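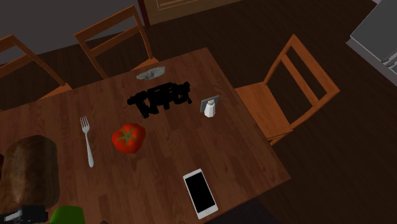
Setting up a memorial fundraising page: who gets the money and when?

Home | Topics | Charity and Giving | Ask | Log in

Posted by Efthymia Gkikas, Tuesday
1,122 views | 16 shares

My aunt died of bowel cancer in April. She had been raising money for the hospice in Vallholm for a couple of years, mostly through bake sales and a sponsored walk. The family wants to keep it going with an online page in her name. My cousin started one on Lomora but stopped when it asked for a bank account. He doesn't want the money going through his own account and I don't blame him.

Can the page pay the hospice directly? Also, people keep handing us cash and I don't know if we can add that to the total. We are hoping to reach the first 100 donations before the walk.

Abhishek Shukla
It depends on which type of page he picked. Most of these sites have a personal page and a charity page, and they look nearly the same at the start. The personal one pays a person, so it wants a bank account. With the charity one you search for the charity first and the money goes to them. If he got as far as the bank screen he probably chose personal. Delete it and start over before anyone donates, as moving donations afterward is a pain.

Call the hospice before you do anything. Ask for the fundraising office and tell them you want a page in memory of someone. They can tell you the exact name they are registered under. Ours in Lirgate was listed under a different name from the one on the sign and it took me two evenings to find it.

For cash, keep a list of who gave what, take it to the hospice, and get a receipt. Many sites let you add an offline amount so it shows in the total. Ask about fees too. The payment to our hospice took around 20 days to arrive.

Comments (2) | Share

pennerwalks
Second the part about calling first. They may send you collection envelopes and shirts if you ask.

We just did ours with a jar at the Penner library and a check at the end. Less work. Sorry about your aunt.

Comments (0) | Share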